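Help wanted at the Flurwood table workshop

I run a small repair and refinishing shop called Flurwood, and I need another pair of hands from August on. We take in old kitchen and dining tables, clean them up, fix what wobbles and send them home again. It's slow work and I love it!

You'd be starting at the bench with me: washing down tops, hand sanding, rubbing in oil, tightening up legs, and helping carry things up the ramp from the yard (the Brøndum farmhouse tables are heavy, so please be okay with lifting). Once you've got a feel for it, I'll let you loose on repairs of your own.

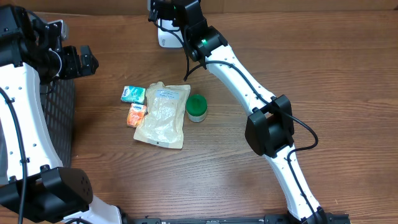
Gerard
Owner, Flurwood

I'm a sucker for a reddish-brown top like that one, with the grain running all the way across and streaks of light and dark in it. A few scuffs and knots don't bother me, and they shouldn't bother you either. A lot of our customers want those kept, so half the job is knowing when to put the sandpaper down – I still get that wrong now and then.

The job is 14 hours a week to start, spread over mornings, and it pays $700 every two weeks. We open at 8 and I make the coffee. You don't need a certificate or any shop experience, but you do need patience, decent shoes and some way of getting out to Buvance, where the bus stops running pretty early. If you've ever stripped a dresser in your garage and enjoyed it, I'd like to hear about it.

To apply, write me a page or less about something you've fixed (or tried to fix) and drop it in the mail slot at 1722 Buvance Road, unit 54. Put your phone number on it, please – I had a lovely letter last time with no way to reach the person. I'll call everyone back before the end of July.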